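Open day at Cleswood, notes typed up on the train

Went to the Cleswood open day on Saturday. Writing this fast before I forget half of it, so excuse the order.

Getting in

Doors at 10, queue already past the bike racks. Badge, sticker for your phone lens in two of the rooms, off you go. Groups left every 40 minutes. I got the second one. Coffee was free and not good.

The building used to be a print works and you can still smell it on the stairs. Ground floor is benches and storage, upstairs is offices and the two teleop rooms. Bring a sweater, the ground floor is freezing.

Teleop room

First stop. A two-arm setup called Pelura, driven from a pair of smaller arms you hold on to. You move the small ones, the big ones copy. There is a lag, tiny, but your hands notice it before your head does. Task was moving cups from a tray to a rack. I got three over and dropped the fourth. The guy before me did the whole tray without talking.

Things I wrote down:

Squeezing is the hard part. No feeling comes back through the handles on this version, so you go by eye.

Operators do 40 minutes on, then a break. Wrists go first, they said.

A bad run gets kept too if the operator recovers from it. Dropping the cup and picking it up again is useful. Dropping it and swearing is not.

They want 200 good runs of a task before they try training on it. For the cup task they are at 172.

Asked what counts as a good run. Got a long answer. Short version: finished, no collisions, no standing around thinking.

Lunch

Sandwiches from a van in the yard. Skip the egg.

Tsikata talk

Tsikata had the small lecture room after lunch. They do the hand-held side, no robot arm in the loop at all. You carry the grippers yourself, one in each hand, do the chore, and the recording is what the robot learns from later. Their pitch is that you can do it in any house with a bed and a pile of laundry. Slides went by too quick, but the clothing section was the best bit of the day for me.

Cloth is horrible for robots, everybody in the room seemed to agree. A cup stays a cup. A shirt is a diffrent shape every time you let go of it. So they collect a lot of it, in real bedrooms, on real bedspreads, with whatever clothes are there. Patterned sheets welcome. Dark clothes are a pain, edges hard to find, and they keep asking for more of them. 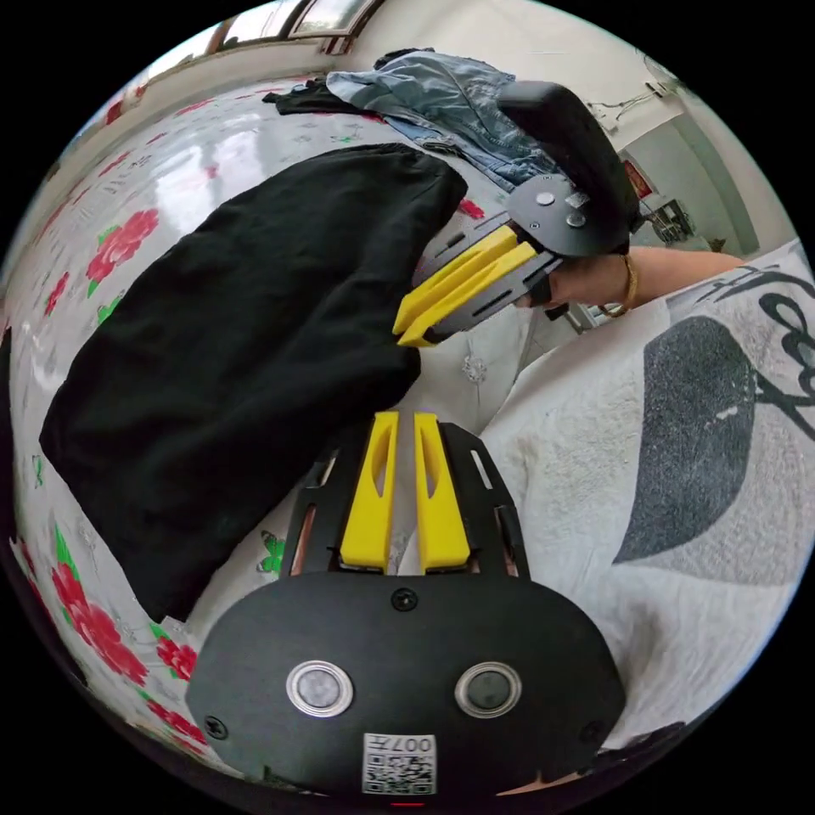 Trying the grippers

Afterwards we got a go at a table in the hall. Lighter than I expected. Pinching a hem between two fingers that aren't yours takes some getting used to, I kept grabbing too much fabric. Folded one T-shirt in the time it takes me to fold a basket at home. Staff tip was to slow down and keep both grippers where the other one can see it. Helped a bit.

Musto had the stand next door selling mounts and cables, did not stop long.

If you go

Book ahead, they cap it at 100 people and turned some away at the door. Get the early group, the hall was packed by 2. Parking is round the back, not where the map says. Ask about the cloth stuff even if you came for the arms. I missed the repair workshop completley, it was up the other stairs.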